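Lanwood's household skills room reopens in the Bodier Building

The household skills room on the ground floor of the Bodier Building, Lanwood, is back in use after 13 weeks of work on the floor, the wiring and the layout. Laundry handling, kitchen storage and general tidying are now taught in a single space. Before the work they were split between two rooms at opposite ends of the corridor, and the second of these has gone back to general storage.

The main change is in the order of the work areas. A large white table now serves as the folding surface, with metal shelving behind it. The refrigerator used for food storage practice is in the same room, so a group can move from one task to the next without carrying supplies through the building. Power for the kitchen side is on its own circuit, separate from the lighting and the wall outlets.
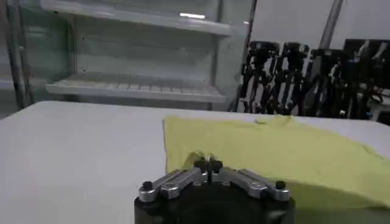
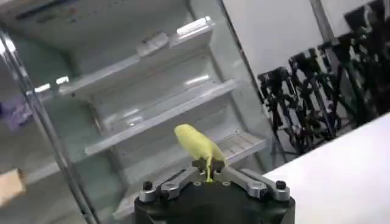
Yellow-green garment on the folding table, first picture; open refrigerator with empty shelves, second picture.

Lanwood Bulletin – staff report
Filed under: Buildings and rooms

The fall course has 23 places and runs for 12 sessions. The first half deals with clothing and linens. Participants start with T-shirts, move on to long sleeves and trousers, and finish with fitted sheets. The folding method is the one used in earlier years: lay the shirt flat with the neckline at the far side of the table, smooth the cloth from the center outward, turn in the sides, then fold up from the hem. Creases left near the neckline at the first step tend to carry through to the finished stack, and the course notes now give this point a page of its own.

Plain shirts in solid colors are used for the early sessions. Wrinkles and shadows are easier to read on plain cloth than on a print, particularly under the overhead lights, which were left in their old positions. A request to move the light nearest the wall was considered during the work and put off until next year's budget.

The second half covers the refrigerator. Sessions begin with the shelves cleared, and items are then placed by type and by how soon they will be used. Participants write a short plan before loading and compare it with the result. The plan sheet has been cut from four pages to one. Cleaning is taught in the same block and covers shelf edges, brackets and the door seal, with the shelves wiped from the top down. The door may be kept open while a group is loading, but it has to be closed between groups. A note to this effect has been added to the room rules.

Two items from the original plan are still open. The Asetti cabinets meant for the wall beside the entrance arrived with the wrong hinge set and have been sent back. Until the replacements are delivered, towels, spray bottles and spare hangers are kept in the storage room down the corridor – the key is held at the front desk. The sink drain also needs a longer trap before it can be signed off. Hand washing for the kitchen sessions is done at the sink across the hall in the meantime.

The Ramasamy Annex, which hosted the course while the work was going on, has returned to its normal schedule. Some course materials are still there, including the ironing boards and one box of printed notes, and these will be brought over before the linen sessions begin. Anyone who left personal items in the annex should ask at the Bodier front desk.

Bookings outside course hours can be made for blocks of two hours. Groups are asked to leave the folding table clear at the end of each block and to report faults on the sheet inside the door. The room closes at 6 p.m. through October. Evening bookings will be looked at again once the sink is in service.

Related items

Bodier Building: ground floor corridor repainted
Ramasamy Annex returns to normal hours
Course notes updated: fitted sheets and pillowcases
Lanwood room booking form, revised
Lost property list, front desk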